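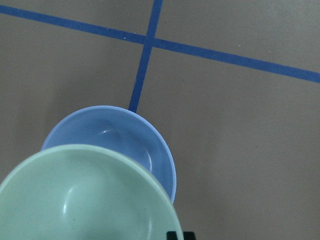
2022-05-06
by Lacey Tunstall

I have spent a good part of this spring moving plastic bowls from one place to another place, and I would like some credit for it.

The job, as written on the whiteboard, is "collect nesting demos." What it means is that I steer the arm with a pair of handles, pick up one bowl, set it inside the other, stop the recording, take the bowls apart, and put them somewhere slightly different on the floor. Then I do it again. We need 191 good ones before Trí Quan will train anything, and Trí has a strict idea of good. A demo where I knock the bowl sideways and then recover gracefully is, in my opinion, the most educational thing a machine could watch. Trí files those in a folder called "hmm."

My count at the end of yesterday was 34.

I should say something about the tape. When we started, there was no tape, and I put the bowls wherever I felt like, which I believed was random. Trí plotted my starting positions after the first session and it looked like I had been feeding a cat. Every single one was in the same comfortable patch to the left, at the same comfortable reach. A person told to be random will go and be random in the spot where her elbow doesn't hurt. So now there's a big blue cross on the floor, and a sheet that tells me which side of which line to start on. The tape isn't straight. I laid it myself, on my knees, and I've decided the wobble counts as variety.

Then there was the argument about whether the tape should be there at all. Trí's worry was that the policy would learn the tape. You train for a week, it works beautifully, somebody peels up the tape and the arm has no idea where it is or what a bowl might be. This has happened to us before, with a mug and a coffee stain, and I'm told the stain was doing most of the work. The compromise is that we collect with the cross down for the first batch and move it for the second. I get to be on my knees again in September.

The bowls are a success story, at least. The first set came from Crabtree, clear ones, and I'd like to apologize to the wrist camera for that whole period. Clear plastic on a gray floor is a rumor. Now we use a blue one and a pale green one, and the rims show up nicely from the wrist even when one bowl is hiding half of the other, and that overlap is exactly the sort of view Trí keeps asking for more of. They are also cheap, so when I drop one from standing height to see what happens, it isn't an event.

What I didn't expect is how much of my own fussiness ends up in the data. I have a habit of hovering. I bring the fingers over a rim and wait there a second, the way you pause before picking up a hot pan. The first little test policy we trained, on not nearly enough demos, did nothing but hover. It came down over the green bowl and hung there with tremendous confidence for 2 minutes until Trí hit the stop. I watched the playback with the feeling you get hearing your own voice on an answering machine.

So I'm trying to hover less. I'm also trying to vary which side of the rim I grab, and to do the last 4 of each session as carefully as the first, because the tired ones are very easy to spot when you scroll through. The grip gets sloppy, the bowl lands crooked, and you can practically see me thinking about lunch.

Trí wants the next stretch done with the green bowl closer and the blue one behind it. After that we swap them. After that, I have been informed, there may be a third bowl.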